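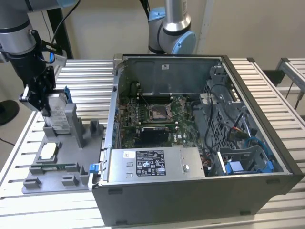

CPU socket

A CPU socket is the connector on a motherboard that holds the processor and links it to the rest of the computer. Most desktop types use a metal frame and a lever, which is raised before the chip goes in and lowered to clamp it.

Makers often present the socket as proof that a desktop can be upgraded for years. The claim deserves some doubt. A chip that fits may still be refused by the board's firmware, and a new generation often needs a new socket — and so a new board.

Repair writer Evie Sowerby has questioned the term "tool-free" as applied to office towers. In her comparison of the Drisby 880 and the Etero 115, both sold under that label, the drives came out by hand but the processor cooler needed a screwdriver. Drisby's sales material still gives 2 minutes for a processor swap. It does not say whether removing the cooler is included.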